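Notes from the Horkusbridge expat property and tax fair

Posted 18/05/2024

I have lived outside the country that taxes me for long enough to know better than to attend a fair about it. Still, the Horkusbridge exhibition hall is 27 minutes from my apartment by tram, and entry was free if you gave them your email address. I gave them an old one.

The program promised 88 exhibitors. A good many were banks, and most of the banks were handing out the same canvas bag. I went straight to the Muteda desk, where you could book a short talk on renting out the house you left behind. My adviser wanted to know whether I had kept a floor plan, a valuation from the month I moved, and receipts for the boiler. I had the boiler receipt. She wrote this down with what I took to be pity.

Her main point was a fair one: get the place valued when it stops being your home, even if you have no plans to sell. Doing it years later costs more and involves arguing. Muteda charges 324 for a written opinion, and I left with a brochure and a strong urge to look through the drawers at my sister's. 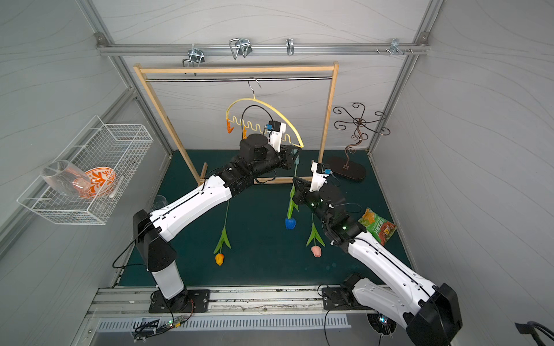
After lunch (a cheese roll, priced for people with offshore accounts) came the Lakatos session on which country gets to tax your rent. The room had chairs for 400 and they were nearly all taken, which says something grim about how we spend our free time. The answer was usually both, followed by a credit, followed by a form. Somebody asked what happens if you move twice in one year. The speaker took a long drink of water.

Brarnorar had the best stand and the least to say - a lot of glossy folders on mortgages for nonresidents, with the rates left blank "pending review." I asked when the review would end. December, they thought.

I am told there is another fair then, with a second day for pensions. My old email address has already been invited.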